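How to Prepare an Open-Day Demonstration of Robotic Computer Disassembly

Hastetti Technical Center, Faltach site - guidance for departments hosting visitors

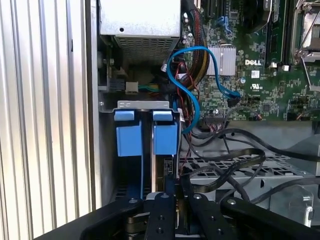
Several visitors to the March open day remarked that they would have liked to know which part the robot was going after before it moved, and one asked whether the whole session could be slowed down for those standing at the back. Both points have been taken into this revision of the guidance.

The procedure applies to the disassembly cell in the Sutherland Hall. It assumes that the host has completed cell training and that a second trained member of staff is present at the emergency stop.

1. Choose the computer

Select a desktop computer from the recycling stock with its side cover removed. A used Dell machine with its cables still in place is suitable. Visitors learn more from a crowded case than from a bare one, as flexible cables are the hardest items for the arm to deal with. Confirm that the unit has been unplugged from the wall for at least one hour and that the storage drive has been taken out and logged.

The power supply is never opened, by staff or by the robot.

2. Secure the case

Lay the case on its side on the Boltix clamping table, open side up. Tighten the four clamps by hand, then check that the case does not shift when pushed firmly at each corner. Do not clamp over vents or thin sheet metal, which may bend.

3. Check the gripper

Inspect the jaws and the mounting screws. Run the open-and-close test 5 times with the arm raised clear of the case. Load program 494 and set the speed to the demonstration level. The production level is not to be used while visitors are in the hall.

4. Brief the visitors

Groups are limited to seven persons behind the yellow line. Before the first movement, the host should name the target part and point it out on the wall screen, which carries the wrist camera view. A data cable is a good first target: a blue one stands out well against a green board, and most visitors can follow it to its connector.

5. Run the demonstration

Start the program and announce each stage - approach, grip, pull, release. If the jaws catch on a neighboring cable, pause the program and back the arm out along its path. Do not reach into the case while the arm is powered. A paused run may be used to explain why a person still supervises the cell.

Allow nearly 20 minutes for each group, including questions.

6. Close the session

Park the arm, switch the cell to safe mode and place removed parts in the marked trays. Enter the number of pauses in the cell log. Requests for additional sessions should be sent to the Faltach visitor desk.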